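Plondeo Kitchen Practice Pack
Simulation software for school robotics clubs and classes
Club license, 2 seats
Order code 2422

In stock (it is a download, so it had better be)

Plondeo is a simulated kitchen with a two-armed robot in it. Your club drives the robot, records what it does, and trains a controller on the recordings. The kitchen has a long stone-patterned counter, a wood floor and a lot of brown wall. Students have asked us to repaint. We have put it on the list.

The pack was put together by Elspeth Munro and Samah Nasr for the after-school club at Retamal, where the real robot arm was out for repair from November until nearly the end of the school year. It has since been used in the Dudham robotics elective and by teams getting ready for the Flandedska student manipulation contest, which runs its first round in simulation anyway.

What your students will see first

Each arm has its own gripper view, and the views open side by side when a session starts. A beginner's first session is mostly spent finding out where the gripper is pointed. It is very often pointed at a wall. Session one of the handbook allows the whole period for this, and we would ask teachers not to help too soon. 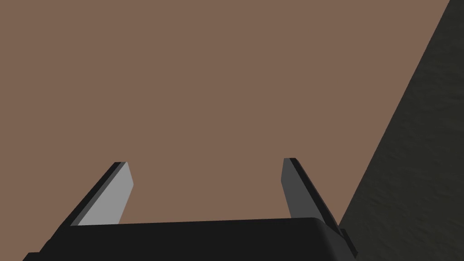 By session two most students can bring an arm over the counter and keep it there. By session three they start arguing about whether the gripper should come in from the side or from the top, and you can go get a coffee.

The head view

The third view looks down from the robot's own head, over its torso and both arms. It is the one everybody likes, because it has things in it. It is also the one that makes students overconfident, since an arm that seems to be right next to the fruit in the head view may have some distance left to travel. We recommend that one student drives and a second student calls out what the gripper views show. Expect some shouting.
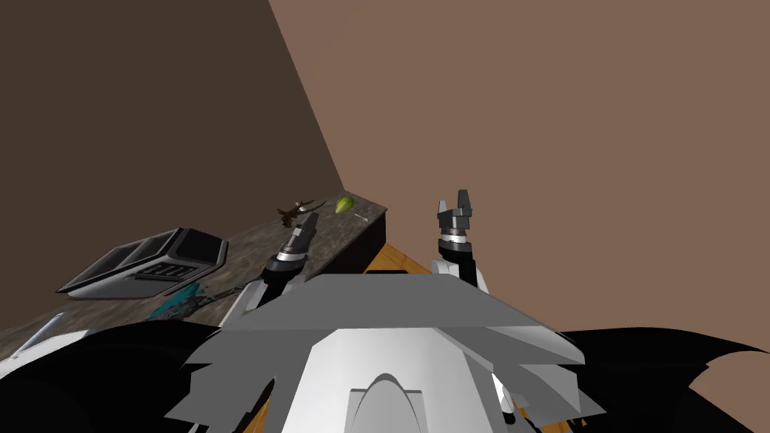

Image: Plondeo / Retamal Robotics Club, head view. Used with permission.

The counter items can be moved, swapped or taken out before a run from the setup menu. Small thin things are hard. The green fruit is a fair place to start. Tímea Gulyás, who teaches the Dudham elective, makes her class write down which arm they plan to use before they touch the controls, and then has them compare that with the arm they did use. She has kindly let us put her worksheet in the handbook.

In the pack

Plondeo simulator, club edition
Kitchen scene with counter item set
Student handbook, 56 pages, printable
Teacher notes, shorter, with the answers
40 recorded practice runs, good and bad
Score sheet in the Flandedska format

About those bad runs: please don't delete them. Several clubs have tidied them away and then written to ask why their controller falls apart the moment something goes slightly wrong. A controller that has only seen good behavior has no idea what to do with a missed grasp, and will tend to close its fingers with great confidence on air.

Reading the gripper views

The handbook gives a full session to this. Students go through saved stills one at a time and say what the robot could possibly know from each. Sometimes the answer is a good deal. Sometimes it is "brown." The point of the exercise comes when they have to decide what their controller should do next with an input like that, and whether it should be allowed to do anything.
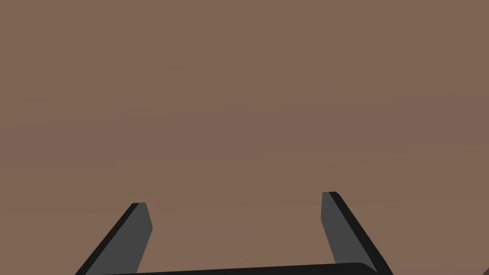 Gripper view with the fingers apart and no items in sight.

Maximiliano Maldonado's group at Retamal settled on a rule that the arm backs up slowly when its view has nothing useful in it. Another team had theirs sweep from side to side. Both approaches are written up in the teacher notes, along with the argument that followed.

What you need

Two ordinary school laptops will do. Graphics can be turned down, and given the color scheme you may not notice. Game controllers are not included. Keyboard driving works and builds character.

Support

Write to Uriel Bravo at the club desk. He answers on school days and would like you to attach the run log the first time, please, instead of a phone photo of the screen.

Returns

Licenses can be returned within 40 days if your club has not submitted a contest run with them. "The robot won't pick anything up" is covered in session four.

Page last updated 7 May 2023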